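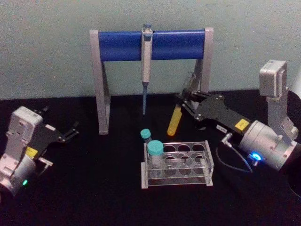
Science > Health > Interviews

February | By Zulmira Barreto

3 min read

The home gut test from Rornis costs $153 and promises to tell you what to eat. I asked a man who spent 16 years running samples at a hospital lab in Lardale whether he would buy one. He asked me not to use his name, and then he said no.

"They can count bacteria. Fine," he told me. "Then they hand you a list that says eat more lentils. My mother told me that for free."

I brought up the company's own study, which followed 232 customers in Brarnbridge. Most said they felt better after a month. He wanted to know who they were compared with. They weren't compared with anyone.

"So people paid money, changed their diet, and said they felt good," he said. "What did you expect them to say?"

I pushed back a little. Surely some people with real stomach trouble get something out of it? He thought about that longer than I expected.

"Some might. But I'd like to see the same sample sent in twice under two names. If both reports match, I'll listen."

Rornis did not answer when I asked if it had tried this. A spokesperson sent me a brochure.

He has seen the brochure. "Nice paper," he said. He still thinks anyone with pain that won't go away should see a doctor first, and keep the $153 for the bill.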